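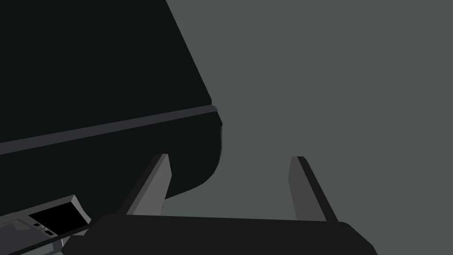 *By Ilgın Bayram · Vultthorpe Town Clerk's Office · revised September*

## 4. Setting up a public forum in Zesum

This section covers a forum where residents put questions to their council members or state legislators. For regular council meetings, use section 3. You need an Organizer login.

1. Sign in and choose **Events > New > Public forum**.
2. Enter the title as it should appear on the town calendar. Leave out the names of officials until each one has confirmed.
3. Under **Venue**, pick the room. Capacity fills in on its own: 146 for the Wurnetti Room, 400 for Le Goff Hall.
4. Set the start time and the time the doors open. Zesum does not let the two match.
5. Turn on **Advance questions** if residents may write in ahead of time. The form closes at noon on the day of the forum unless you change it.

**Note:** Advance questions are public records. Do not delete duplicates — mark them **Merged** and they stay in the log. 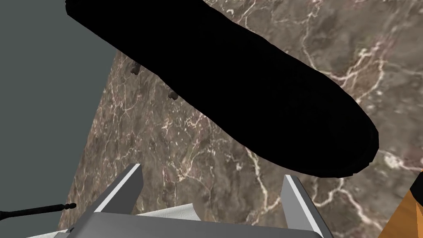

*Black object over a marble surface.*

### 4.1 Sending the notice

1. Open the **Notice** tab and select the mailing list. The townwide list has 2,208 addresses. District lists are shorter and are kept by the clerk.
2. Check the preview for the address, the parking line and the phone number for interpreter requests.
3. Click **Schedule**. Notices go out 7 days before the forum by default.
4. If the forum falls on a Friday, move the notice up one day so the library can print it.

**Caution:** A sent notice cannot be recalled. To fix an error, use **Send correction**, which goes to the same list and adds the word "Corrected" to the subject line.

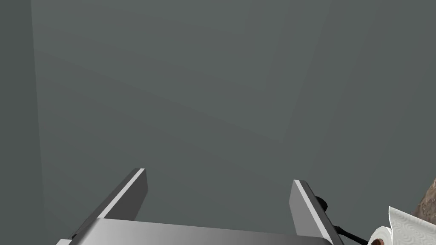
### 4.2 Running the speaker queue

1. Open **Queue** on the sign-in desk laptop and again on the moderator's tablet.
2. Enter each speaker's name and topic. Street address is optional at a forum.
3. Set the timer. Two minutes is standard, and the moderator can add one more.
4. Tap **Next** when a speaker finishes. Skipped names go to the bottom of the list.
5. After the last speaker, tap **Close queue**, then **Save log**. If the network is down, save to the laptop and upload the log the next morning.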